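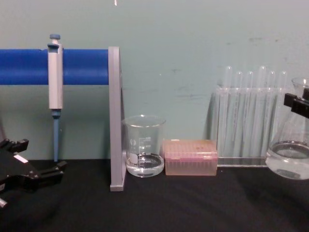 Tendo puts its repair shelf back in the catalogue, and apologises to the drawer of dead pipettes

Home Products Servicing News Contact

Search this site Enter keyword or part number Go

Rinitz, 5/7/22. Tendo, the bench equipment supplier, has announced that it will once again sell spare parts for hand-held pipettes directly to laboratories, four years after it stopped doing so on the grounds that customers would be happier buying new ones. Customers were not happier. They wrote in to say so, at length, and in one case on the back of the brochure.

The new range is called Tomeck. It opens with 74 parts, most of them small, several of them springs, and all of them available singly. Laboratories that need one seal will be able to order one seal. Under the previous arrangement the smallest order was a service kit, which included the seal, a tube of grease, a poster about the grease and a second poster in a larger size.

Tomeck covers single-channel models sold by Tendo over the past 16 years, including those the company had described in its own literature as "retired". A good many seem not to have been told. In a postal survey of customers this spring, 564 laboratories replied, and 70 per cent of them said they still used at least one pipette that Tendo no longer supported. Asked what they did when it broke, the most common answer was "put it in the drawer". Asked what was in the drawer, the most common answer was "other pipettes".

The company has taken the hint. From August, any laboratory in the region may send the contents of its drawer to the Kashindye workshop for sorting. The workshop will look at each pipette and place it under one of the following headings:

Works, and always did
Needs a part costing less than lunch
Needs a part costing more than lunch
Kept for sentimental reasons

Items under the first heading will be cleaned and returned free of charge, with no remark made. Items under the second and third will be quoted for before any work is done. Items under the fourth will be returned in a nicer box.

Senders are asked to decontaminate everything first and to enclose the signed form. Parcels without the form will be sent back unopened. The workshop is firm on the matter and has asked for it to be mentioned in every announcement, including the one about the car park.

Prices for Tomeck parts will be printed on the same page as the parts. Tendo recognises that this is a departure. For some years the published price of most items was "on request", and the request went to an inbox which, an internal review found, forwarded to itself. The inbox has been closed. Messages recovered from it are being answered in order of arrival, and customers who asked about delivery in time for a particular Christmas are thanked for their patience.

Each part will come with a printed instruction sheet. The sheets were rewritten after a trial at the Rinitz office, where members of the sales team were given a dismantled pipette and a quiet afternoon. The revised version uses shorter sentences, states which way up the spring goes, and moves the advice to work over a tray from the last line to the first. Two springs from the trial are still missing.

Calibration is a separate matter. A pipette that has had its seal or piston changed should be checked before it goes back into use, and Tomeck will not alter that. Laboratories with their own balance and a suitable procedure can do the check themselves. Others can book it with the Kashindye workshop when they place an order. The booking form used to ask for a fax number and will now accept a dash.

Tendo would like to make clear that it is still very much in the business of selling new pipettes, which are excellent, and which a number of its staff prefer. The new models remain in the catalogue from page one. Tomeck starts near the back, after the tip racks, and has its own coloured tab following complaints that an early draft was easy to miss.

Orders for Tomeck parts open in August through the usual account page, by telephone, or by post using the form in the catalogue. Existing service contracts are unaffected. Holders of unused service kits may return them unopened for credit and are welcome to keep the posters.

Notes to editors

Tendo supplies bench equipment and consumables to teaching, hospital and industrial laboratories. Its sales office is in Rinitz and its repair workshop is in Kashindye. Tomeck is a trading name of Tendo. A parts list is available from the press desk at the Rinitz office, which is open in the mornings.

Ends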